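# How Do You Choose a Hand for a Robot?

*A reading page for young visitors to the Dundbridge Center for Machines and Making. Suggested for ages 8 to 12.*

Hold out your hand and wiggle your fingers. A human hand can carry a heavy bag, turn a page, tie a shoelace and pick up an egg. Your brain and your fingers have been practicing these jobs since you were a baby, and most of the time you do not think about them at all.

A robot has to be given a hand by the people who build it. Engineers call this hand a **gripper**. Some grippers have five fingers, like yours. Some have three. Many have only two, and a few have no fingers and hold things with suction, the way a bathroom hook sticks to a tile.

Before a team puts a gripper on a robot, the team needs to know what that gripper can and cannot do. At the Center, this work is called a **grip trial**. This page explains how a grip trial is done.

## Who does the testing?

The grip trials at Dundbridge are led by Renata Wilczyńska, an engineer. Jarosław Szulc builds and repairs the grippers. Jade Gauthier looks after the cameras and the recordings, and Celina Tomaszewski writes down the results.

The team is comparing two designs. The first is named Sowa, the Polish word for "owl." The second is named Plakivus, a word that Mr. Szulc made up.

## A gripper without a robot

You may be surprised to learn that a gripper can be tested before there is any robot arm to put it on. The gripper is fitted to a handle, and a person holds the handle and works the fingers. This is called a **hand-held gripper**.

There are good reasons to start this way. A robot arm is heavy and expensive, and it takes a long time to set up. A person with a hand-held gripper can try many objects in one morning. The person can also feel when something is wrong. If the fingers twist or the object starts to slide, the person notices it at once.

A camera is attached to the hand-held gripper and points toward the fingertips. It records what the gripper "sees" as it moves toward an object and closes on it. Later, the recordings can be used to help a computer learn the same movements. The computer looks at many examples of a person picking something up, and it begins to find the pattern in them.

## What makes a good grip?

A gripper with two fingers works by squeezing. Three things matter most to the testers.

**Force** is how hard the fingers push. With too little force, the object drops. With too much, a soft object is squashed and a thin one may crack.

**Friction** is what keeps two surfaces from sliding past each other. Rubber boots have a lot of friction on a dry sidewalk and very little on ice. Grippers often have pads on their fingertips to add friction. Changing the pad can change the result of a trial, even when the rest of the gripper stays the same.

**Shape** decides how much of the object the fingers can touch. A flat block is easy, because a flat pad can press against a whole side of it. A ball is harder. The pad touches only a small spot, and the ball may roll away before the fingers have closed.

## Choosing the objects

A gripper that can only pick up blocks would not be much use in a kitchen or a hospital. For this reason the team collects objects of many kinds. Some are hard and some are soft. Some are smooth, some are bumpy, and some bend or dangle when they are lifted.

The collection at the Center has 56 objects in it. Toys are very useful for this work. Toy food is light and safe to drop, and it comes in the same odd shapes as real food. A real banana would be brown and soft after a few days of testing. A toy banana stays the same from September until the following summer, so a trial done at the end of the year can be compared fairly with one done at the start.

Small things from around the house are added as well. Real tables are often crowded, and a robot must learn to reach for one thing while leaving its neighbors alone. Engineers call a crowded table **clutter**. Your parents may use the same word for your bedroom floor.

## Steps in a grip trial

Every trial follows the same steps, so that the results can be compared.

1. The objects are set out on the table.
2. The tester is told which object to pick up.
3. The camera is started.
4. The tester moves the open fingers to either side of the object, then closes them.
5. The object is lifted, moved to a new place and set down.
6. The camera is stopped and the result is written on a score sheet.

A trial earns 2 points if the object is carried and set down without slipping. It earns one point if the object slips but is not dropped. A dropped object earns no points. Each design is tried 100 times before the team looks at the totals.

Dropping things is allowed. Mrs. Wilczyńska asks her testers to record every drop with the same care as every success. A score sheet that leaves out the drops would make a weak gripper look like a strong one, and the problem would be found much later, when it is harder to fix.

## A grip seen from the gripper

The camera's view can look strange at first, since the fingers come up from the bottom of the picture like the claws of a large beetle. Find the bunch of toy grapes. The fingers have closed around it, one from each side, with the yellow toy dish underneath.
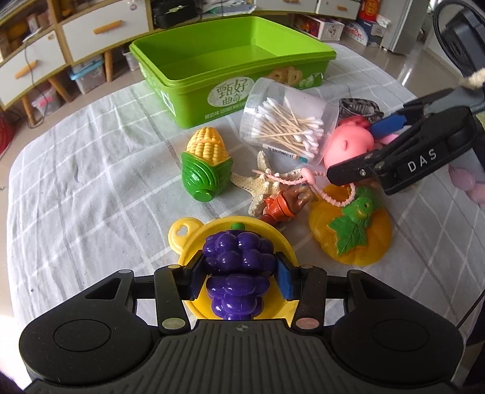
*Toy grapes held by a hand-held gripper. A second gripper, marked "DAS," reaches in at the upper right.*

A bunch of grapes is an interesting shape to hold. Its outside is made of many small curves, and a fingertip may rest on top of a curve or settle in the dip between two of them. Try this with your own finger and thumb the next time there are grapes at home. You will probably find that the bunch feels steadier in some places than in others.

Now look at the rest of the table and think like a tester. The starfish has knobby arms, and a strand of pink beads lies over it. If the starfish were lifted, what might happen to the beads? The canister of cotton swabs is lying tilted on its side. Would you take hold of it across the middle or near one end?

## Two grippers at one table

Many jobs need two hands. You hold the jar with one hand and turn the lid with the other. You steady the paper while you cut it. Robots with two arms can do these jobs too, but they must be taught to keep their arms out of each other's way.

When two grippers are used in a trial, the team checks two more things. Can each gripper reach its object without bumping the other? And can an object be passed across from one gripper to the other? Passing is difficult. If the first gripper lets go too soon, the object falls. If it lets go too late, the two grippers pull against each other – and the object may be damaged.

## What happens to the recordings?

The Center now keeps more than 2,000 recordings. Ms. Gauthier stores them with a program named Vileo, which lets her find every trial of a certain object. If the team wants to know why one design is having trouble with round things, she can bring up all of those trials together and play them slowly.

So far, each design has its own strengths. Sowa has done better with small, light objects. Plakivus has done better with wide ones, and its fingers open farther. The team has not yet chosen between them. Mr. Szulc is making a new set of pads for Sowa, and the trials with round objects will be repeated when they are ready.

## Try a grip trial at home

You will need a pair of kitchen tongs, two rubber bands and five small objects that cannot break. Ask an adult before you borrow the tongs.

- Pick up each object with the tongs, carry it across the table and set it down. Write down the score, using the same points as the Dundbridge team.
- Wrap a rubber band around each tip of the tongs.
- Test the same five objects again, in the same order.
- Compare your two lists. Which objects were easier to hold with the rubber bands on? Were any harder?

Change only one thing at a time. If you add the rubber bands and also choose new objects, you will not be able to tell which change made the difference.

## Words to know

**Clutter:** many objects close together on one surface.

**Force:** a push or a pull.

**Friction:** the rubbing between two surfaces that slows or stops sliding.

**Gripper:** the part of a robot that takes hold of things.

**Trial:** one careful test, done the same way each time.

*Text by Iwona Marciniak, Learning Department. Teachers may copy this page for use in class.*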